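Flitlow Support - Ticket 3175
Subject: Arm stalls at the pot during open day demo
Status: Solved
Product: Flitlow controller, tabletop arm
Opened by: Hondent demo bench
Date opened: July 7, 2020

Hi folks! Me again, the one with the tabletop demo. We've got visitors coming through the Hondent open day next week and I ran the whole routine this morning as a dress rehearsal. The idea is simple: the arm picks up a little pot, carries it over to a tray, sets it down, and everybody claps (I hope). Trouble is, it keeps stalling at the pickup. It goes down to the rim, starts to close, then throws "grip timeout" and sits there until I clear it by hand.

What I've tried so far:

Power cycled the controller. Same thing.
Homed all the joints again. Same thing.
Raised the grip timeout from 200 ms to 2,000 ms. Now it just takes longer to give up!
Swapped in the old routine from January, the one we ran for the Vuvorach visit. That one stalls too, and it was fine back then, so I'm pretty sure I haven't broken the script.

Firmware is version 2, straight from your download page. The log shows the close command going out and no "contact" message coming back.
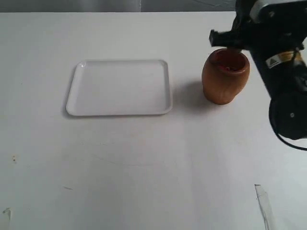
Pickup position, gripper at the rim of the pot. Tray is on the left.

Reply from Flitlow Support:
Thanks for the details. Please open the grip settings and tell us which object profile is loaded. Also, does the same error come up if you run a close command with nothing in the fingers?

My reply:
OK, went and looked. The profile is called "Russo block", which I think is left over from a stacking demo (lots of square wooden blocks, kids loved it). With nothing in the fingers I get the timeout as well, but I guess that one's expected. I then put one of the old blocks on the table and it grabbed it first try - so the fingers and the cable seem OK to me.

Reply from Flitlow Support:
That profile stops the fingers at block width and won't let them close any further. Please make a new profile, set the minimum width to zero, and run "teach contact" with the pot in place. Start at the lowest force setting. You can put the timeout back to 200 ms.

My reply:
That was it! I made a new profile, taught it on the pot, and it ran pickup to tray all afternoon without a single timeout. I did have to lower the pickup point a hair because the first grab was a bit wobbly, but that was just me being sloppy with the jog buttons.

One small wish while I've got you: could the profile name show up on the main run screen? I had to go three menus deep to find it, and I'd love to be able to check it quickly between groups of visitors.

Reply from Flitlow Support:
Glad it's running. I've passed the run screen request along to the software team and marked this ticket solved. Reply here if the timeout comes back and it will reopen.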